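Bresska work table, pale wood, from Workix

I've been after a decent table for sorting and unpacking for ages, and the Bresska is the one I kept coming back to! It's a light beige wood-grain top on pale legs, no drawers, no fancy bits, and it goes with pretty much anything. Ours cost £104 and came with 2 spare feet (which I've already put somewhere safe and will never find again).

Parveen Ansari on our orders desk wanted something smaller, but I'm glad I held out. When a delivery gets opened everything lands on the top at once, packaging included, and you want the room to spread out.

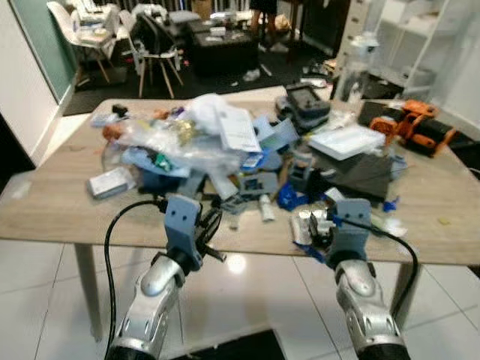 The Bresska in use, with a good heap on it and an orange and black power tool at the back.

The top is wipe-clean, and sticky tape peels off without leaving a mark as long as you don't leave it on for weeks. I've had the Makar bench too, and it's a lovely solid thing, but far too heavy to shift when you want to sweep.
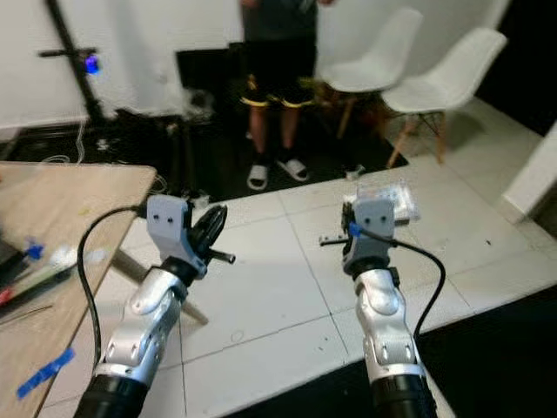
Putting it together took me an evening with a cup of tea. The Ammann version has a lower shelf if you need one, though I found I only kicked mine, so I'd save your money and go for the plain one. Do tighten the leg bolts again after the first fortnight!

As for what goes on it, we get all sorts through, mostly small boxed things like calculators and timers.

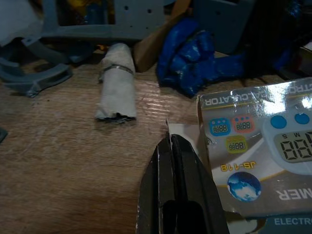

If you order before noon it's usually sent out the same day, and it comes with a 5 year guarantee on the legs and top. Flat-packed, one box, and you'll want a second pair of hands to get it up the stairs.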